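Covurik laundry runs: notes on the data and the build

Version 3, 13 Oct 2020

Read this before you download anything. The collection is small, it is lopsided, and a few people have already asked for numbers it can't give them.

What it is

Covurik is our shared-workshop attempt to get a two-armed robot to move clothes between a plastic basket and a front-loading washing machine. The control code is called Tutau. The bench scripts that cut the logs into episodes are called Monditard, and they are held together with hope. The release has 400 short episodes.

What it isn't

It is not evidence that a robot can do your laundry. I have watched most of the episodes and I would not leave it alone with a sweater. The carpet is the same in all of them, and the clothes hardly change. Any model that does well on a random split has probably learned our floor.

Folders

episodes/ one folder per episode, numbered
head/ stills from the head camera
wrist/ stills from the wrist camera
joints/ joint angles as plain CSV
labels.csv one row per episode

Labels

lift: basket held by both hands
reach: one hand moving toward basket or cloth
load: cloth held at the machine
other: everything we argued over and gave up on

There is a "success" column. Please don't quote it. It was filled in by whoever ran the episode, and people are generous to a machine they spent a winter wiring. I rechecked part of it in January and changed enough rows that I stopped trusting the rest.

Known problems

The head and wrist clocks drift. Monditard lines them up at the start of an episode and then leaves them alone.

Fast moves blur in the head stills. We kept them.

Finger joint readings are missing from the first batch. The column is there and it is full of zeros.

People walk through. Filter on the "person" flag if that matters to you, but the flag was set by hand and misses some.

The basket label covers any basket in any position. If you need to know whether it stood on a stool or a chair, you will have to look.

Sample stills

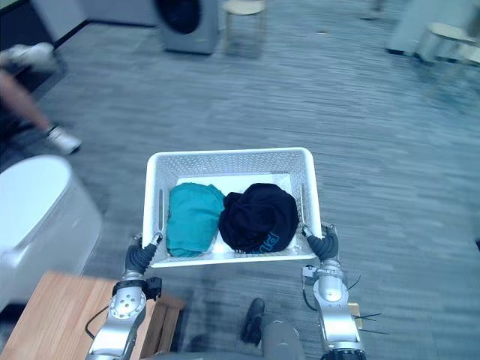
lift, head camera

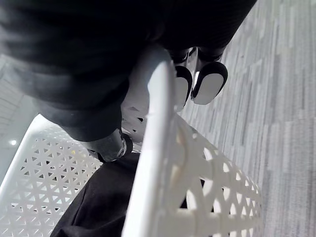
wrist camera, over the basket
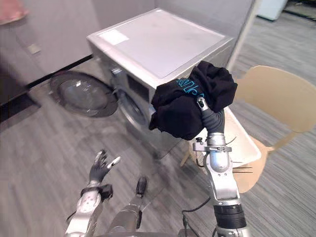 load, head camera. The lettered black garment is the one that keeps fooling the cloth detector.

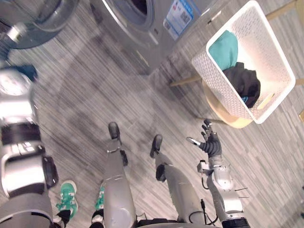 reach, head camera

Splits

Use the Jõgi split if you want a number I'd believe. It holds out whole sessions, so neighboring episodes can't end up on both sides. The random split is still in the folder for people who need to match old results, and it will flatter you.

Running the checker

python check.py episodes/

It takes 2 passes. The first looks for missing files and the second compares timestamps. Warnings about zeros in the finger columns can be ignored for the first batch and should not be ignored after that.

Changes

Version 3 drops the duplicate episodes and adds the Jõgi split. Version 2 fixed left and right arms being swapped in joints/. If you trained on anything older, throw it out.

Bug reports are welcome with an episode number attached. Reports that say "it doesn't work" go in the same pile as the success column.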